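Kitchen sorting assistant, part-time
Lolasis, Gatville site

Lolasis is recruiting one assistant for the Nigatu kitchen storage study. The study records how household items are put away, found again and returned to a counter, using a fixed set of organisers, trays, bowls and soft toy food. Shifts run from 9.30 am, with Friday as the stock day. The post is 200 hours in total, starting in July.

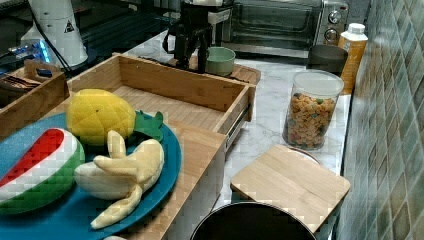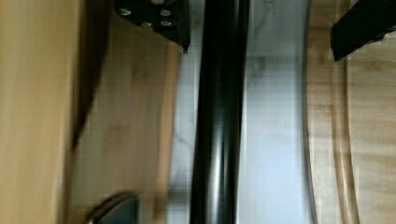
The assistant resets the counter between runs and logs each item against the Andik list, which currently holds 1,285 entries. Most of the work is small and repetitive — placing, checking, recording. A typical entry reads: plush pineapple, peeled banana and watermelon slice on the blue plate, plate on top of the bamboo organiser, drawer open and empty. Positions must match the entry before the next run begins.

Applicants should be able to stand for up to six hours, read a printed layout sheet and keep a tidy written log. Experience of stockroom, catering or laboratory work is useful but not required. Training is given on the first shift.

Pay is 1,682 for the full post, in two instalments. To apply, send a one-page CV and your available hours to the Lolasis site office, Gatville, quoting "Nigatu sorting".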